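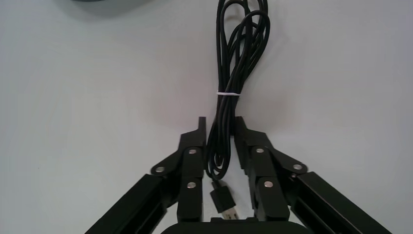

Black cable, coiled and held with a white twist tie.

Sheet mask

A sheet mask is a single-use cosmetic product made of a thin face-shaped carrier soaked in a liquid, usually called the essence or serum. The carrier is laid over clean skin, left in place for a set time, and thrown away. Sheet masks differ from cream and clay masks in that the active liquid is held against the skin by a solid layer, which slows evaporation while the mask is worn.

Carrier materials

The most common carrier is nonwoven cotton or a cotton and rayon blend. It is cheap and holds a fair amount of liquid, but it tends to lift at the sides of the nose and under the chin. Cellulose sheets are thinner and cling more closely. Hydrogel carriers are made of a water-based gel, often cast in two pieces for the upper and lower face. Biocellulose, grown by bacteria in a sugar medium, has very fine fibers and is the most costly of the four.

Carrier weight is given in grams per square meter. Sheets of 50 grams per square meter feel thick and release liquid slowly. Lighter sheets fit better but dry out sooner at the edges.

Essence

Most essences are largely water. Glycerin and butylene glycol are added to hold moisture, and a thickener such as xanthan gum or carbomer keeps the liquid from running off the sheet. Niacinamide, panthenol, and sodium hyaluronate are frequent additions. Because the product contains so much water, a preservative system is required. Fragrance is optional and is a known cause of irritation in some users.

Manufacture

Sheets are die-cut, folded, and placed in foil pouches. The pouch is filled with essence, heat-sealed, and rested so that the liquid spreads through the folds. The Vogler line, a folding and filling machine used by small producers, runs at 65 pouches per minute. Plurnenetti packs its cotton masks on this equipment, while Florketti, which sells only hydrogel masks, uses rigid trays in place of folded pouches.

Use

The face is washed and dried before the mask is applied. Wearing time is printed on the pouch. A mask left on until it is fully dry may draw moisture back from the surface of the skin. Remaining liquid is patted in or wiped off, depending on the formula. Opened pouches are not meant to be stored.

Effects and limits

The main measurable effect is a short-term rise in the water content of the outer skin layer. Claims of lasting change in wrinkles or firmness depend on the ingredients and on repeated use, and are harder to test.

Disposal

Foil-laminate pouches are not accepted by most household recycling programs. Plalmont introduced a paper-based pouch in February 2024, sold with its 14-count box.

See also: Clay mask; Hydrogel; Humectant; Toner (skin care)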